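Clistley Toy Library: where your grant has gotten us
Progress report for the Pesel Small Grants Fund
Nov 15, 2023

Hi Ívar,

You asked for "a page or so, nothing fancy," so I'm taking you at your word and writing this the way I'd tell it to you over coffee. The short version is that the toys are getting cleaned, the money is mostly still in one piece, and I know far more about rubber gaskets than I did in May!

What we said we'd do

The application was for $2000 to set up a proper cleaning routine for the soft toys. Up to then they went home in people's tote bags and got washed on a kitchen-sink basis (mine, mainly), and you could tell. Parents were polite about it, but the plush shelf was the one they steered their kids past.

The washing machine

We bought secondhand, a white front loader with a good big door. I went back and forth on new versus used for weeks, and used won once I saw what delivery would cost us. It has its scuffs, and the printed notices on the front are in Chinese, so my first job was sitting down with a translation app and a cup of tea. The big heading turned out to be a sort of "friendly reminder," which I thought was a very nice way for an appliance to talk to you. 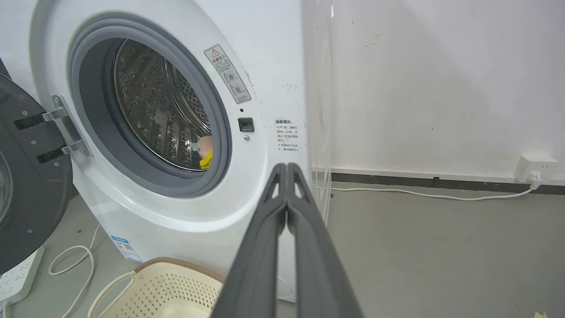
The routine took some working out. I started by cramming in as much as the drum would hold, and things came out with soapy patches in the seams. Now it's small loads, cool water, half the detergent I'd use at home, and a mesh bag for anything with long ears or a tail. After the last load of the day I run a cloth around the folds of the gasket (you would not believe the fluff) and leave the door open until morning. That one habit got rid of the musty smell we had over the summer.

Drying is the slow part. Plush holds water in the middle long after the outside feels fine, so nothing goes back on the shelf until it's had two full nights on the rack. I'd love a better rack. More on that below.

The toys

We have 107 soft toys in the lending collection now, and every one has been through the wash at least once. Some 60 of those came from the Totora playgroup when it closed, in four garbage bags that I'll admit I was scared to open. Most cleaned up beautifully. A few had to go (perished stuffing, loose eyes), and I've kept the good fabric for patching.

The food toys are the surprise hit. The plush hamburger with the orange bun and the little arms and legs is out on loan more than it's in, and it's my test case for the whole routine, what with the lettuce edge and all those layers for crumbs to hide in. If the burger comes out nice, anything will. I check the sewn-in labels first on everything, and where there isn't one I treat it as delicate.

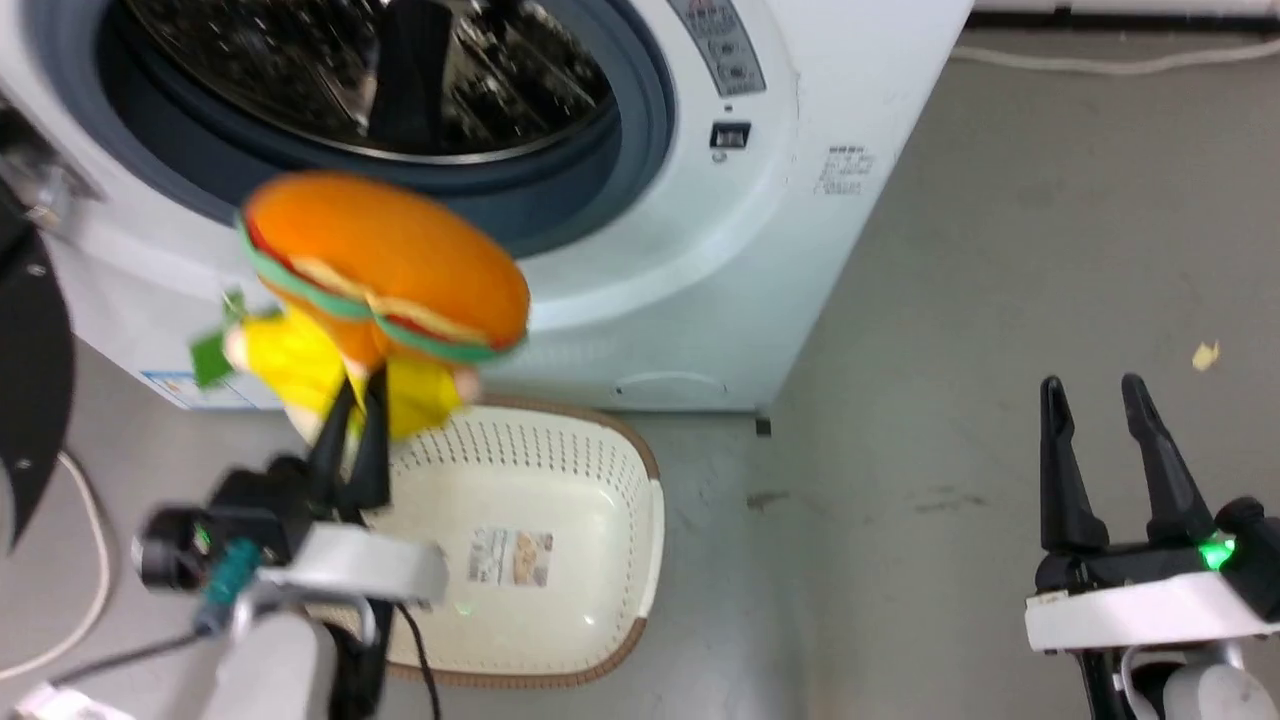 Money

So far we've spent $1070. That covers the machine, the hookup and a new hose, mesh bags in three sizes, and detergent to last us well into next year. The receipts are in the folder I shared with you, except the one for the hose, which I'm still chasing from Ingvarsson Plumbing. They've promised me a copy twice.

What hasn't gone so well

The loan cards. I'd planned to note each toy's last wash on its card, and I kept it up for a month before it slid. I've switched to a colored ribbon on the shelf basket, and that seems to be sticking, but it means I can't give you the tidy wash log I promised in the application. Sorry about that one! I'd rather tell you now than fudge it at the end.

What's next

With what's left I'd like to buy a taller drying rack and a small fan, and put the rest aside for repairs to the machine, seeing as it isn't young. The fan wasn't in the original budget, so could you let me know if that's okay before I order it? I'm also hoping to run a mending afternoon for the toys with split seams, with tea and cake, and you'd be very welcome to come and sew on an ear.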